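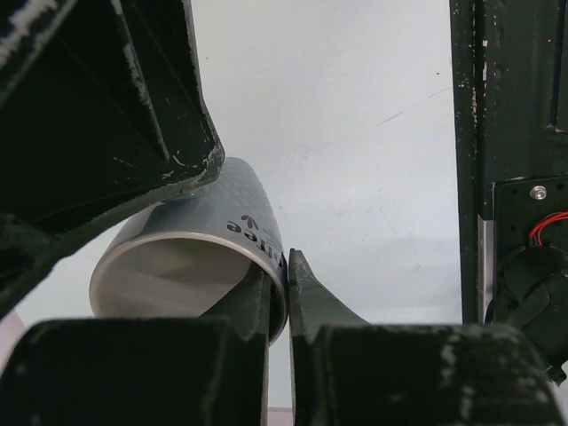 Progress report no. 2: trial of the Garnus gripper kit
From: Drorkia workshop, Clekholm
To: the Sobczak fund, small equipment programme

1. What was done in this period

In November we finished the mounting of the kit and started the handling trials. The kit is the one we named in our application: two fingers, motor, cables and the control software. The mounting took 11 working days, which is longer than planned. The drawing for the adapter plate was for an older version of our arm, and we had to drill new holes.

After that we began with cups. The gripper holds a cup by the wall, with one finger inside the mouth and the other outside. We chose this way because many kitchens who asked us for help have cups without a handle. We have also tried to turn the cup while it is held, as for putting it upside down in a rack.

2. First results

Our opinion of the kit is good, with some reservations. The fingers close evenly and the force can be set in small steps. Thin cups need a low setting, and the manual gives no values for this, so we are making our own table. Cups with a raised pattern on the outside are easier to hold than smooth ones.

The software is the weaker part. It lost the connection two times during long runs, and both times the arm had to be started again by hand. Garnus has answered our message and promised a correction, but we have not received it yet.

3. Money

From the grant we have spent 3000 euros, all of it on the kit and the delivery. The new adapter plate was paid from our own budget. We do not ask for any change in the plan.

4. Next period

– finish the table of force settings for cups
– begin with bowls and small plates
– repeat the long runs when the new software is here
– write a short guide for other workshops who think of buying the same kit

The guide was promised for the end of the project and we still believe this is possible. If the software comes late, we will write the guide without the chapter on long runs and send that chapter afterwards.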